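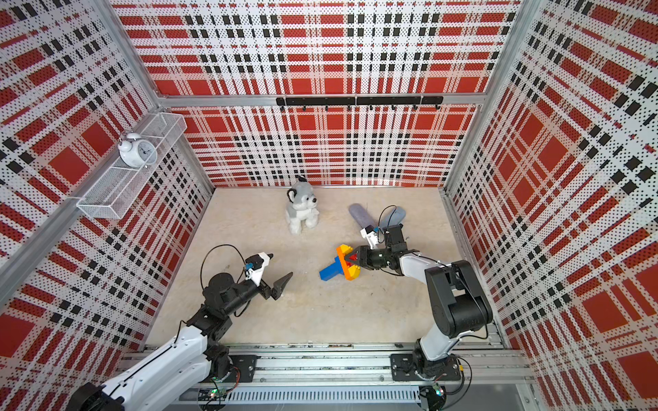
Wall Storage Should Be Rated by the Hook

Most hook rails are sold with one load figure for the whole strip. The Farnwood catalog lists 60 pounds and stops there. A buyer needs the limit per hook and the fastener assumed in the test. Drywall anchors and studs give very different results, and a wet winter coat loads one point only.

Halliday prints both numbers on the package. The cost is one more line of text. Retailers should refuse rails and baskets that arrive without it.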